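Quiet Study Space in a Shared Building: Student Project Report

Submitted to the Ekanayake Program in Applied Social Research

1. Background

The Drotberg learning center is used by students of several departments, and complaints about noise in its reading areas have grown. Our project examined whether the layout of furniture affects how long students remain at work.

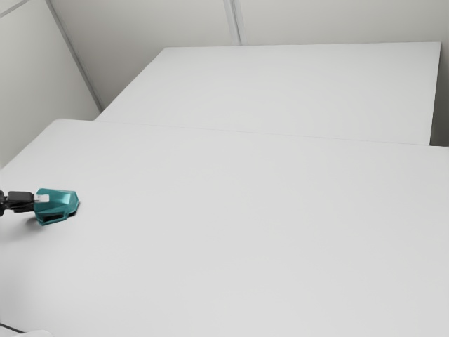

Furniture studies often concentrate on chairs and lighting and give little attention to the work surface. Students in our survey asked first for room to spread out papers. A broad, pale tabletop with a smooth, matte finish was the type most often preferred, and several respondents wrote that glossy tops tired their eyes in the evening.

2. Method

A printed survey was given to 200 students during April, and 100 completed copies were returned. We also observed 2 reading areas, one arranged in long rows and one in small clusters. The survey form was adapted from an earlier one used at Stinel Hall — with questions on parking removed.
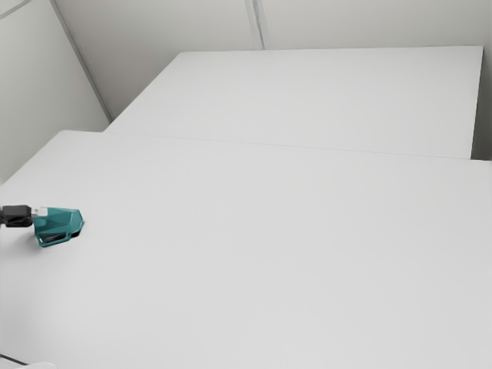 Why were group rooms left out of the survey? They are reserved in advance, and their use follows the booking schedule more closely than the layout.

3. Results

Students in the row arrangement reported fewer interruptions. Those in the clusters stayed longer but described more conversation nearby. First-year students favored clusters, while students writing a thesis favored rows.

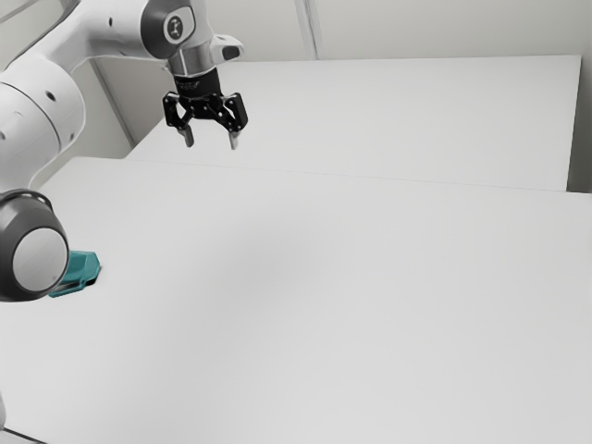
Figure 3. Large white table.

4. Limitations

Half of the surveys were not returned, and the weeks before examinations were not covered. The noise meter supplied by Wosolix was available only in the mornings, so evening levels rest on student reports alone.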